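How to Get a Wooden Tabletop Ready for Oil

Finishing a table is my favorite part of any project, and I get a little carried away talking about it. The prep is where most of the good stuff happens! If you bought a plain pine top, or dragged an old one out of the garage like I did in January, this is the way I go about it. It takes an afternoon of sanding and then a few short sessions with a rag.

What you need

Sandpaper in three grits (80, 120 and 180)
A sanding block, or a piece of scrap wood wrapped in felt
A soft brush and a couple of lint-free rags
A pencil
Oil of your choice (I use a plain hardwax oil)
A metal can with a lid, filled with water, for used rags

Step 1: Look at it from the side

Turn off the ceiling light and set a lamp at one end of the table, down low. Every scratch and dent throws a shadow when the light comes across the wood, and you will find things you never noticed in years of eating breakfast there. Circle them lightly in pencil. My friend Clem Grimshaw uses a bike light for this and it works great.

Step 2: Raise the dents

Put a damp cloth over each dent and touch it with a warm iron for a few seconds. The steam swells the crushed fibers and a shallow dent can come right back up (this is so satisfying the first time). Deep gouges with torn fibers won't lift, so fill those or learn to like them. Let the top dry overnight.

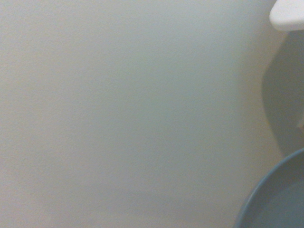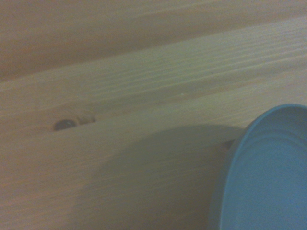
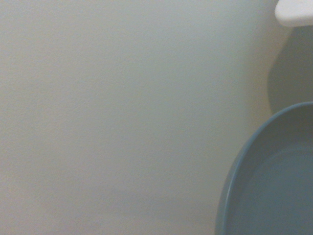

Pale surfaces up close.

Step 3: Sand with the grain

Start with 80 grit only if there's old finish to get through. On bare pine go straight to 120. Long, even strokes, always in the direction of the grain, and keep the block flat when you get near the ends or you'll round them over. Brush off the dust, move the lamp, look again. Then do the whole thing with 180 and stop there! I used to keep going to 400 and the oil hardly soaked in at all.

Where two boards meet, go gently. If one sits a hair higher than the other, work on the high one with the block held across both, then finish with a few strokes along the grain to take out the scratches.

Step 4: Wet it once

Wipe the whole top with a barely damp rag and leave it for 2 hours. The surface will feel fuzzy. Knock the fuzz off with a worn piece of 180, using hardly any pressure, and brush it clean.

Step 5: Oil

Pour a small puddle, spread it thin, and wait 20 minutes. Then wipe off everything that hasn't soaked in, and I mean everything, because leftover oil dries sticky. Put the used rags straight into the water can and close it. Oily rags in a pile can catch fire on their own, so please don't skip this.

Give it a day between coats. Pine usually wants two, sometimes a third at the ends where the wood is thirstier. Comfort Alhassan asked me whether you need to sand between coats, and I only do it if the surface feels rough under my palm.

Keep hot pans off it for the first week or so, and wipe up spills as they happen. When it starts looking dry, rub in a little more oil on a clean rag.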